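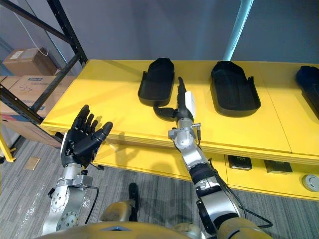 Packing and Sorting Assistant, Castden workshop (part-time)

Telach is looking for two persons to join the packing room in Castden. We prepare small plastic trays and boxed goods for shops and for direct customers. The work is calm but it must be exact, and it is done at yellow tables with an open shelf below.

What you will do

Lay out the black sole-shaped trays on the table top, with space between them, so each one can be checked from all sides.
Look at the raised rim and the small upright tabs of every tray. If a tab is bent or the rim has a scratch, put the tray aside and write it on the sheet.
Keep the small boxes on the lower shelf and take them up only when the order calls for them.
Wipe the table at the end of the shift and bring the rejected trays to the Penetti room, second door on the left.

One normal order is 135 trays. In the weeks before a large delivery we can have 1,000 trays to pass through the room, and then we ask everybody for one additional shift, which is paid separately.

Who we are looking for

You do not need experience in packing. You should see well at short distance, with or without glasses, and be able to stand for two hours before the break. Basic English is enough, as the check sheets are short and have drawings. We have colleagues with five different first languages and we are used to explaining a thing two times.

Please do not apply if you can only work evenings. The room closes at 4 p.m.

Hours and pay

The position is 20 hours per week, Monday to Friday, in the morning or in the early afternoon. You choose one and keep it for the whole month. Pay is 600 per week before tax. The first week is training and it is paid the same. Work shoes are given by us; please write your size in the application.

How to apply

Send a short letter and your phone number to Chalerm Chaiyaporn, packing room, Telach, Araújo Building, Castden. A photograph is not necessary. We will invite you for a trial of one hour at the table, where you check a set of trays together with a colleague. We want to fill both places before the end of March. Everyone who writes will receive a reply, also when the answer is no.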